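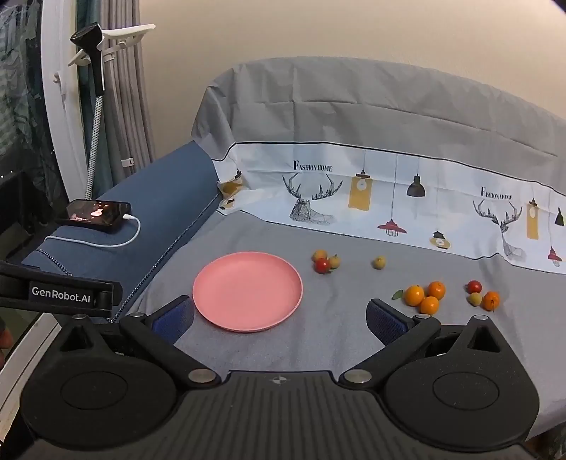 Skutadside发布Gultov方法:从手持夹爪演示中学习软质支撑面上的双手抓放

Lusville,2024/3/31

Skutadside机器人学习研究组今日公布Gultov方法的技术报告及配套数据。Gultov是一套面向手持夹爪演示数据的处理与训练流程,用于学习在沙发、床面、铺布台面等软质支撑面上的双手抓放策略。流程包含接触段划分、双夹爪相对位姿估计和接触加权的策略训练,输入为腕部视角图像序列与夹爪开合量,不需要在采集环境中安装外部定位设备。

在由Baumgartner双臂平台执行的布面果实归盘任务上,采用Gultov训练的策略整盘成功率为62%。使用同一批演示、同一网络结构但不含上述处理步骤的基线策略,成功率不到一半。两者的差距主要出现在物体贴近布面褶皱以及两臂同时靠近容器的情形。

报告由Murray McIntyre担任通讯作者。

研究背景

手持夹爪采集的基本做法是由操作者直接握持与机器人末端同构的夹爪完成任务,图像和开合量随时间同步记录,再换算为机器人末端轨迹。与遥操作相比,这种做法不占用机器人本体,采集可以在普通住所内进行。代价是末端位姿需要由图像和惯性数据估计,估计误差会直接进入训练标签。

既有工作多在硬质桌面上进行。硬质桌面提供稳定的平面约束,物体与支撑面的相对高度变化小,夹爪下探的终点也容易重复。软质支撑面不具备这些条件。布料在手部按压和夹爪触碰后会改变褶皱形态,坐垫会下陷,圆形物体可能随之滚动。同一个物体在同一条演示中被接近两次,合适的下探深度可能不同。

家居织物还带来另一类问题。许多罩布和沙发巾带有周期性印花,同一图案沿布面重复出现。视觉里程计在匹配特征时可能把相邻的两个重复单元当作同一处,位姿随之发生跳变。当夹爪靠近布面、视野中只剩单一图案时,这类错误较难由几何一致性检验剔除。

双手操作使误差进一步放大。左右夹爪各自估计位姿时,两条轨迹处在各自的坐标系中,即使单侧误差在可接受范围内,换算到同一坐标系后的相对位置也可能出现明显偏差。对于归盘任务,这种偏差表现为一侧手臂释放物体时侵入另一侧手臂的运动空间。

Gultov针对上述问题设计。研究组没有更换采集硬件,全部改动位于数据处理和训练环节。

数据采集

训练集包含2,176条演示,任务为将散放在布面上的小型果实夹取并放入圆盘。采集由操作者双手各持一只夹爪完成,合计2只,型号相同。支撑面分为2类,一类为铺有灰色布料的沙发座面,另一类为铺有同类布料的矮柜台面。

每条演示开始前,操作者将果实在布面上重新摆放,摆放方式不作规定,允许成组、单独放置或靠近布面褶皱。圆盘位置也不固定。协议只要求演示开始时两只夹爪均处于张开状态,结束时盘外不再有目标果实。果叶不属于目标,策略应予忽略。

操作者不按固定顺序夹取,也不规定左右手的分工。研究组认为,预先规定分工可以提高轨迹的一致性,但会使策略在初始布局偏向一侧时失去调整能力。两手可以先后动作,也可以各夹一个果实同时移动。

采集现场保留原有的家居陈设和照明。沙发扶手、窗帘、窗框以及扶手上的物品均可出现在画面中,处理时不作遮挡。布面后方的印花带保留在画面内,印有“FASHION HOME”字样、几何线条鹿头和各式灯具图案,并沿水平方向重复。该印花带在标定阶段被列为高风险特征区域,处理方法见双夹爪相对位姿一节。

数据清洗只剔除图像丢帧、时间戳中断以及开合量传感器未归零的记录。夹取失败后重新夹取的演示予以保留,相应片段作单独标注。报告附录列出了保留与剔除的判据,判据在采集开始前确定,采集过程中没有修改。

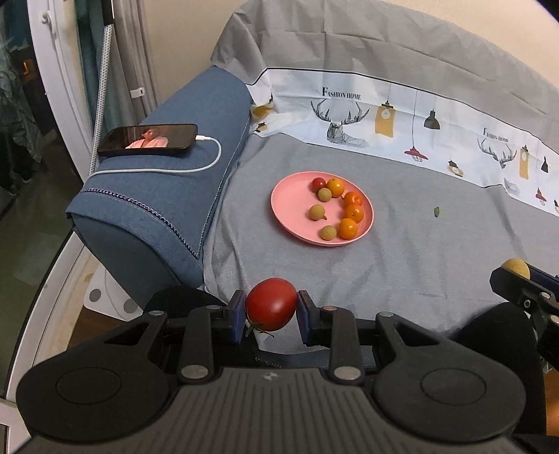
接触段划分

Gultov首先将每条演示按侧别划分为接近、闭合、携持、释放四种片段。划分依据是夹爪开合量及其变化率,图像只用于确认,不参与边界的初步定位。

硬质物体夹取的开合量曲线通常在闭合后进入平台,平台起点可视作接触时刻。小型果实的表皮和夹爪衬垫均可变形,平台起点被一段缓慢下降的过渡区取代。若以固定阈值截取,接触时刻会随果实大小和操作者力度前后漂移,携持片段的起点也会随之移动。

研究组采用分段线性拟合处理该过渡区。算法在闭合动作的最大速度点之后寻找斜率变化最显著的位置,将其作为接触起点,再以后续曲线的残差判断物体是否被稳定夹持。残差持续偏大时,该片段被标为滑移候选,由标注人员逐帧复核。

释放片段的边界按相反方向处理。布面任务中,部分操作者会在果实触及盘面后略微张开夹爪,停顿,再完全张开并后撤。仅按完全张开的时刻标注,策略会学到过晚的释放动作,后撤时容易带动盘内已有的果实。Gultov以首次有效张开作为释放起点,停顿归入释放片段。

重新夹取的片段不合并到前一次接近中。每次闭合均作为独立事件记录,未形成稳定夹持的闭合保留图像和状态,但其动作标签在损失计算中降权。这样处理后,策略能够从失败后的状态继续接近物体,同时减少对失败闭合动作本身的模仿。

双夹爪相对位姿

Gultov不以单侧绝对轨迹作为主要监督量。每一时刻的动作由两部分表示:各夹爪相对于自身当前位姿的短时增量,以及左右夹爪之间的相对位姿。前者用于控制局部接近,后者用于约束两臂的空间关系。

相对位姿的初值由两侧图像共同视野内的特征匹配得到。当一侧夹爪进入另一侧腕部视野时,算法同时提取夹爪本体的轮廓与衬垫区域,作为额外约束。夹爪的几何尺寸已知,即使手指被果实或另一根手指局部遮挡,也可以给出较可靠的方向信息。

重复印花的处理分为两步。第一步,在每段演示中计算特征描述子的自相似度,自相似度高于阈值的区域进入候选集。第二步,候选区域内的匹配须与圆盘边缘、沙发扶手边线等非重复结构保持一致,否则权重置零。候选区域没有被整体删除,原因在于部分时刻除印花外几乎没有可用纹理,完全舍弃会造成位姿中断。

“印花本身是有用的,它的对比度比灰布高得多。”McIntyre表示,“需要处理的是周期歧义。早期版本直接把印花遮掉,轨迹跳变少了,漂移却变大,最后放弃了那个方案。”

布料形变通过时间窗口内的局部刚性检验处理。窗口内保持一致运动的特征进入位姿优化,与布面其余部分运动不一致的特征被视为形变或遮挡。检验窗口的长度随夹爪速度变化,慢速下探时窗口较长,快速转移时窗口较短。

优化后的相对位姿附有不确定度。训练程序读取该不确定度,对估计质量差的时刻降低双臂关系项的权重。没有共同视野且惯性外推时间过长的片段,只使用单侧短时增量,不计算双臂关系损失。

策略训练

策略网络采用图像编码器与动作块预测器的组合,输入为左右腕部图像、双侧开合量和短历史,输出为未来一段时间的双侧动作。网络结构沿用研究组此前的版本,没有为本次任务增加专用模块。

训练损失按片段类型加权。接近片段末端、闭合片段和释放片段的权重高于长距离移动。未经加权时,移动片段在时间上占多数,模型能够较快拟合转移方向,但在接触前最后一小段出现高度偏差。提高接触附近的权重后,该偏差下降,长距离移动的平滑度略有损失,执行端由轨迹滤波补偿。

图像增强包括亮度、白平衡和局部遮挡。研究组没有使用水平翻转。翻转会交换左右手的角色,同时改变印花文字的方向和夹爪外观的镜像关系,初步试验中未见收益。布面颜色也不作大幅改变,小幅色偏已可覆盖采集现场的照明差异。

动作块之间采用重叠执行。新动作块到达后,只替换尚未进入接触的一侧;已处于闭合或释放片段的一侧继续执行原动作块,直至片段结束。片段状态由策略附带的分类头给出,分类标签来自前述划分结果。该规则减少了夹持期间的指令切换,也使两臂可以异步推进。

评测方式

评测在Baumgartner双臂平台上进行,末端安装与采集所用夹爪同构的执行器。评测布面与训练布面属于同类材料,但褶皱、圆盘位置和果实布局均重新设置。评测人员在试验开始前按随机表摆放物体,开始后不再接触布面。

一次试验计为成功须满足以下条件:

目标果实全部位于盘内;

圆盘未翻倒,且未移出布面;

执行过程中没有触发平台的力保护;

果实表皮没有肉眼可见的破损。

任一条件不满足即计为失败。中途掉落后被策略重新夹起并放入盘中的果实不影响判定。果叶被带入盘内不计为失败,但作为附带事件记录。

基线策略使用相同的演示与训练时长,接触时刻由固定阈值给出,左右轨迹分别估计,损失不加权。研究组另设若干消融配置,每次移除一个处理步骤,其余条件保持不变。所有配置共用同一份随机摆放表。

结果

完整流程的整盘成功率为62%。消融结果显示,移除相对位姿监督后成功率下降最多,失败集中在盘上方的双臂避让。移除接触加权后,策略仍能找到大部分果实,但下探高度偏低或偏高的次数增加,夹爪衬垫压住布料的情形较为常见。

移除重复印花处理的影响与布局有关。果实靠近观察者一侧时,圆盘和扶手边线在训练图像中较为完整,差异很小。果实靠近后方印花带时,性能下降明显。研究组据此判断,该步骤的作用主要是改善训练标签,对执行阶段的图像编码影响有限。

果实种类之间也存在差异。浅黄色圆形果实与灰布的对比度较低,接近阶段的横向误差大于小番茄和橙色柑橘。小番茄表面的高光会随夹爪移动,偶尔使接近方向产生小幅摆动,对最终夹取影响不大。带有果蒂的果实在蒂部朝向衬垫时更容易发生转动。

失败情形

研究组在报告中单列失败记录,主要包括以下类型。

布料夹入:夹爪闭合时同时夹住果实与褶皱,抬起后布面被牵动,邻近果实滚离原位。现有策略没有布料夹入检测,通常会继续抬升。

盘内拥挤:盘内一侧果实较多时,策略仍倾向在该侧释放。训练演示中的释放位置分布本身不均匀,模型保留了这一倾向。

双臂等待:两侧手臂分别接近圆盘后同时停止,均未进入释放片段。该情形在加入相对位姿监督后减少,但没有消失。

滑移后的误判:果实在携持期间滑出,开合量变化很小,分类头仍输出携持状态,手臂完成一次空释放后才重新搜索。

适用范围与限制

本次结果限于小型、近似球形的果实和同类灰色布料。长毛织物、弹性较强的床垫以及透明或反光容器没有纳入评测。方法假定两只夹爪的几何尺寸已知,衬垫磨损或更换后需要重新标定开合量零点。

相对位姿估计依赖足够的共同视野。两手长时间分别处于支撑面两端时,约束主要来自惯性外推,误差随时间增长。流程会对这类片段降权,但不能恢复缺失的信息。采集人员可以在转移间隙让两只夹爪短暂进入彼此视野,以改善后续优化。

McIntyre表示:“整盘判定比较严,一个果实留在布上就是失败。我们仍然用它作主指标,单次夹取成功率看不出双臂之间的问题。”

研究组不建议将当前策略用于无人值守环境。评测期间平台始终启用力保护和人工急停。

数据与代码

技术报告、接触段标注工具、相对位姿优化程序以及评测摆放表随本次发布一并提供。原始图像在完成隐私复核后分批开放,复核内容包括室内屏幕显示的人像和窗外景物。开合量记录与片段标注不受此限制,可先行下载。

研究组计划于8月发布更新版本,内容包括布料夹入的检测标签和盘内占用估计。更新版本沿用现有文件格式,已下载的标注可以直接转换。使用者提交的标注更正将在核对后并入,更正记录按片段编号公开。

引用时请注明方法名称Gultov及报告版本号。对比试验如采用不同的成功判据,请同时报告整盘结果与所用判据全文。

关于Skutadside

Skutadside位于Lusville,从事机器人操作学习与数据处理工具的研究开发,研究方向包括可变形支撑面操作、双臂协调和手持式演示采集。

媒体与技术联络

Skutadside机器人学习研究组,Murray McIntyre

技术问题请附报告版本号、软件版本号及相关片段编号。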